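Kateneck Small Toys and Trinkets List
Subject: Re: [kateneck-toys] Sorting the odds and ends box, and what to do with the little figures
Date: January 4, 2024

Hello again everyone, and thank you for all the kind notes about my last message. I had no idea so many of you were living with a box of the same sort under the bed! I promised I would write back once I had made a start, and I have, so get yourself something warm to drink because I do go on.

Quoting the question that got me moving, for those who joined over the holidays:

> I have inherited a carton of small toys from a house clearance over in
> Erordale and I don't know where to begin. There are figures, bits of
> figures, little packets, things that light up or used to, and some
> plastic tubs with no lids. Do you sort by type, by size, by color, or
> do you just tip the lot out and hope? And how do you keep the tiny
> parts from wandering off? I lost a shoe the size of a lentil within
> two minutes of opening the flaps.

Oh, I do feel for you about the shoe. My short answer is please don't tip the lot out. I did that with the first carton I bought at the Massawe flea market and I was still finding bits under the radiator the following May. These days the box stays upright with the top open, and things come out of it one at a time, onto a tray. I can't say enough good things about a tray with proper walls. Mine cost me 2 dollars and it has saved me more grief than any of the fancy compartment cases I have owned (and I have owned several, as my spare room will tell you).

A dark one is best if you can get it. I used a white tea tray for years and the pale pieces simply vanished on it, all those cream hands and white plastic flowers. Against black or charcoal nearly everything shows up, apart from the black bits of course, and you can run a fingertip around the corners for those before you put the tray away.

The little round-bodied fellow with the leaf shape over his top is the kind of piece I mean when I say take your time. He is glossy all over, brown and reddish, with a pink face end and the tiniest turquoise band where the head meets the body, and there are small red and pink ornaments standing up from the head that I would hate to see snapped off. Small sticking-out parts like that are always the first to go when a figure is rattling around under heavier things.
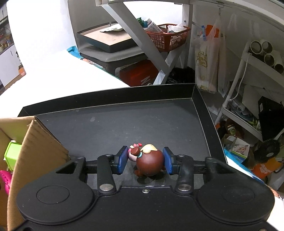

From Zurerham: I'd add that figures with little knobs and ornaments ought to be cleaned before they are sorted and never after. I use a soft baby toothbrush and plain water with one drop of dish soap, and I leave them on a towel overnight. If you put them away first you will never get around to the washing, I speak from experience. Also, please don't soak anything with a painted face. I ruined a very sweet rabbit that way.

Thank you, Zurerham, that is good sense, and I'm sorry about the rabbit. I wash mine last, I have to confess, but you may well convert me. I do agree completely about the soaking. Stickers hate it too, and so does anything with a battery door, even one that hasn't worked in years.

Now, on to the sorting itself. I used to do it by color because it looked so pretty on the shelf, all the pinks together and then the greens, but it was hopeless when I wanted to match a part to its owner. A red foot might belong to a blue robot, you just never know with toys. So now I go by what a thing is. Whole figures go in one tub, loose parts in another, anything that looks like a gadget in a third, and packets stay by themselves in a shoebox until I am in the mood to open them. Things I can't name at all go in a jam jar on the windowsill, and I look at the jar when I'm waiting for the kettle. You would be surprised how often the answer comes to me there.

Don't be in a hurry to empty the carton, either. I like to lift out the larger plastic containers first, then the spiky and springy things, and then I can see what has slipped down underneath. A doll figurine with her hat still on goes straight to the whole figures, and any round part lying near her gets kept close by for a while in case the two of them belong together. Same with a small packet. I once parted a packet from the toy it came with and it took me 8 weeks to put them back together.

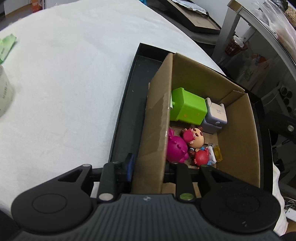

For loose parts I write on the bag where they turned up, even if it's only "bottom of carton, left side." It sounds fussy but it has helped me reunite a good many pairs. Plain sandwich bags are fine, and a pack of 100 will see you through a very large carton with plenty left over for the cookies. I fold the tops down and stand them in a row in an old loaf pan, so I can flick through them the way you would with recipe cards.

As for selling on, I know some of you do a table at the Kateneck swap, and I would love to hear what people are asking for mixed bags now. I paid 40 dollars for my last carton and thought that was a bit steep, but it did have a complete tea set in it, saucers and all, so I forgave the seller by the time I got home.

If anyone is missing a lentil-sized shoe in yellow, I do have one in the jam jar. It's a left one. Write to me off list and I'll pop it in an envelope.

Warmest wishes to all, and happy new year,
Your friend with the loaf pan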